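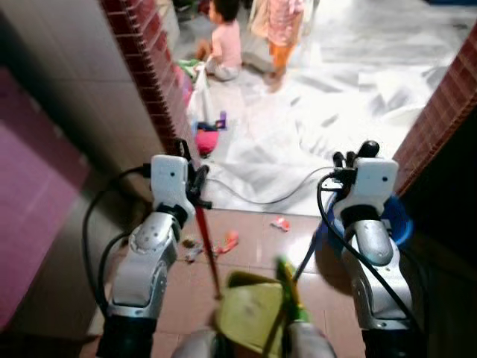 Page 4

Speaker notes: Olta home service, for the Tuesday session

Good afternoon. Please let the slide stay open while I speak the first part. The product is Olta, a two-arm robot for floor work, and Grorko offers it as a monthly service. We reviewed it for Urquhart, who may buy it for the family housing at Grarberg.

Say slowly: the left gripper is holding the long red pole, and the right gripper has its fingers up. Small pieces of debris are on the brown tiles. A child is sitting in the next room, so the question of safety will come very early. My answer: the contract requires an adult in the home during all work, and I ask that we keep this rule.

Price. The set-up costs 900 dollars, and each month after this costs 120 dollars. For the first year we have calculated 1,924 dollars for one home, without the January and February discount. Do not discuss the discount here, it is on page 6.

Pause for questions. If someone asks about carpets, say that we did not test carpets.

Next slide, the wrist camera. The finger is very near to the lens and takes much of the view. Between it and the column with red tiles you can still find an open cardboard box with something yellow inside. For me this is the weak point of the kit, and I would like Grorko to offer a second position for the camera.

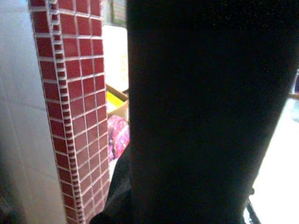
What we ask from Grorko

A spare pair of fingers in the basic price. A shorter notice period. A printed manual in simple English, because the present one has 100 pages and our testers did not finish it.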